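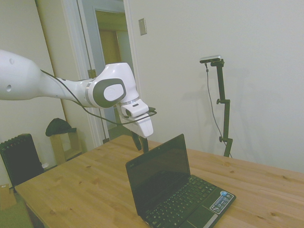

A reader wrote in to ask how anyone is supposed to pray through a psalm when the psalm doesn't match the day they're having. She had read my last post on Psalm 13 and said she felt like a fraud saying "How long, O Lord?" on a morning when nothing much was wrong.

I've had the same trouble. For years I skipped the laments when I was doing fine and skipped the praise when I wasn't, which left me with maybe a dozen psalms I ever used.

What changed it for me was reading them in order, 2 a day, whether they fit or not. Psalm 73 came up in the middle of a good week. I had no complaint about the wicked prospering. But a man at our church in Bredis had just lost his job, and when I got to "my feet were almost gone" I read it as his prayer and kept going. It took a few minutes longer than usual.

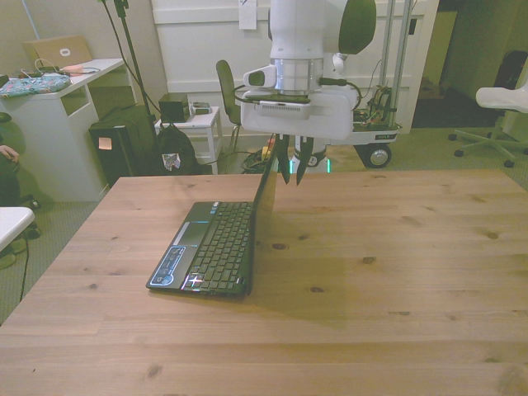
After that I started doing it on purpose. If the words aren't mine that morning, I ask whose they might be, and I pray them for that person. Sometimes I don't know anybody they fit, and then I just read them slowly and go on to breakfast.

I'm on my third time through now. Psalm 19 is still the one I'd pick if I could keep only one, mostly for the last verse, which I say before I teach the adult class. Psalm 88 I still find very hard to read out loud.

Next month I'll write about Psalm 119 and how I split it up.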